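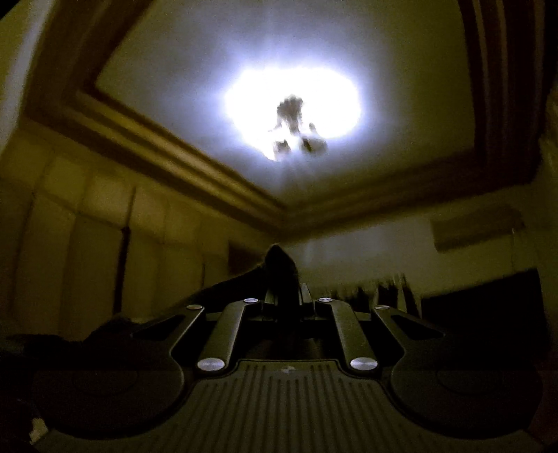
최종 수정: 5월, 토요일 오후 9:40

받는 곳: Multum 오래된 집 고치기 메일링 리스트
보낸 사람: Pilar Alarcón
제목: Re: 비 오는 날마다 떨어지는 차단기

Florencia Henríquez 님이 쓰셨습니다:
> Iturra 언덕 쪽 단독주택에 살고 있습니다. 지난달부터 비가 오면
> 누전차단기가 떨어집니다. 바로 올리면 다시 떨어지고, 몇 시간
> 지나서 올리면 멀쩡합니다. 맑은 날에는 한 번도 떨어진 적이
> 없습니다. 분전반에는 주 차단기 말고 분기 차단기가 여섯 개
> 있는데 이름표가 다 지워져서 어느 것이 어디로 가는지 모릅니다.
> 냉장고를 의심해서 새로 살까 하다가 먼저 여쭙니다. 업자를
> 부르면 마침 비가 안 오는 날이라 정상이라는 말만 듣고 갑니다.
> 그리고 계량기 숫자도 봐야 하는 건가요? 어제 저녁에는
> 3,452였습니다.

Florencia 님, 안녕하세요.

냉장고는 아직 사지 마세요. 비가 올 때만 떨어진다면 집 안 가전보다는 바깥으로 나가는 선이나 외벽을 타고 들어오는 물을 먼저 봐야 합니다. 저도 Jakesgate에 살 때 같은 증상을 겪었고, 그때는 마당 콘센트가 문제였습니다. 업자가 맑은 날에 와서 못 찾은 것도 흔한 일입니다. 절연이 마르면 측정값이 정상으로 돌아옵니다.

아래는 제가 한 순서입니다. 차단기를 내리고 올리는 일과 플러그를 뽑는 일까지만 직접 하시고, 분전반 덮개를 열거나 선을 만지는 일은 면허 있는 분께 맡기세요. 손이 젖었거나 분전반 주변에 물기가 있으면 차단기도 만지지 마시고 바로 전화하시기 바랍니다.

1. 이름표부터 만들기

맑은 날 낮에 하세요. 분기 차단기를 하나씩 내리고 집을 돌면서 꺼진 등과 콘센트를 종이에 적습니다. 콘센트는 작은 스탠드를 들고 다니며 꽂아 보면 됩니다. 오래된 집은 한 방의 등과 콘센트가 서로 다른 회로에 물린 경우가 많고, 부엌 벽 콘센트가 옆방 회로인 경우도 있습니다. 컴퓨터는 미리 끄세요. 보일러도 설정이 날아가는 기종이 있으니 설명서를 보고 하시는 편이 낫습니다.

저는 평면도를 대충 그려서 회로마다 색연필로 칠했습니다. 천장등도 방마다 켜 놓고 적었습니다. 우리 집 방 하나는 우물천장에 짙은 갈색 나무 몰딩이 둘려 있고 둥근 등이 달려 있습니다.

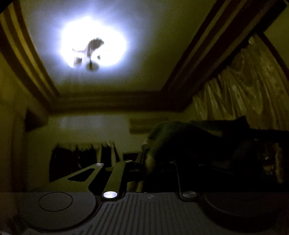

2. 비 오는 날의 순서

차단기가 떨어지면 분기 차단기를 모두 내리고 주 차단기만 올립니다. 이 상태에서도 떨어지면 그 이상은 손대지 말고 전기 기사를 부르세요. 버티면 분기를 하나씩 올립니다. 하나 올릴 때마다 5분 정도는 두고 보세요. 올리자마자 떨어지는 회로가 있으면 그것만 내려 두고 나머지를 계속 올립니다.

문제 회로를 찾았으면 거기 물린 플러그를 전부 뽑고 다시 한 번만 올려 봅니다. 그래도 떨어지면 기기가 아니라 배선이나 고정 기구 쪽입니다. 플러그를 뽑았을 때 괜찮으면 하나씩 다시 꽂아 봅니다. 여러 번 연달아 올리는 것은 좋지 않습니다.

3. 의심할 만한 곳

마당과 베란다 콘센트, 현관 바깥등, 초인종 전원, 에어컨 실외기, 옥상 물탱크 열선, 대문 자동 잠금장치. 쓰지 않는 것도 포함됩니다. 우리 집 마당 콘센트는 화분 뒤에 있어서 이사 오고 나서 있는 줄도 몰랐습니다. 덮개 고무가 삭아서 빗물이 그대로 들어갔습니다.

천장 속 접속부도 있습니다. 지붕이 새면 물이 전선을 타고 등기구까지 오는 수가 있습니다. 천장지에 얼룩이 새로 생겼거나 등 주변이 눅눅하면 그 회로는 내려 두고 지붕부터 고치세요. 등기구를 직접 떼어 확인하지는 마세요.

4. 적어 둘 것

날짜와 시각, 비의 세기와 바람 방향, 떨어진 회로, 다시 올라간 시각. 바람 방향은 꼭 적으세요. 서쪽에서 들이칠 때만 떨어진다면 서쪽 외벽부터 보면 됩니다. 기사님도 이런 기록이 있으면 정상이라고만 하고 돌아가지 않습니다. 저는 기록을 보여 드리고 나서야 회로별 절연저항을 재 주셨습니다. 부르실 때 전화로 미리 회로별 측정을 부탁하세요.

계량기는 이번 일과는 큰 상관이 없습니다. 지금 숫자를 적어 두셨으니 나중에 요금이 이상할 때 비교하는 용도로 쓰세요.

부품 이야기도 조금 하겠습니다. 바깥 콘센트는 방수 덮개만 바꾸면 되는 경우가 있고 상자째 바꿔야 하는 경우가 있습니다. 안쪽 단자에 푸른 녹이 있으면 상자째 가는 것이 맞습니다. 저는 Jirgate 철물점에서 덮개와 상자를 같이 샀고 설치는 기사님이 하셨습니다. 전선 인입구가 위쪽으로 난 제품은 피하세요. 물이 선을 따라 들어갑니다.

누전차단기 자체가 낡아서 예민해진 경우도 있습니다. 다만 그런 차단기는 맑은 날에도 가끔 떨어지기 때문에 말씀하신 증상과는 조금 다릅니다. 시험 버튼은 한 번 눌러 보세요. 눌러도 떨어지지 않으면 교체 대상입니다.

다음 비가 온 뒤에 어느 회로였는지 알려 주세요. 이름표 종이는 분전반 문 안쪽에 붙여 두시면 됩니다.

Pilar Alarcón

최근 글
- 분전반 이름표는 무엇으로 써야 안 지워지나요
- Re: 외벽 균열에 실리콘을 발라도 되는지
- 보일러실 환기구 막힘 (답글 6)
- Iturra 지역 지붕 수리 업체 문의
- Re: Re: 61년 된 나무 창틀 살리기
- 마당 수도 동파 후 배관 교체 비용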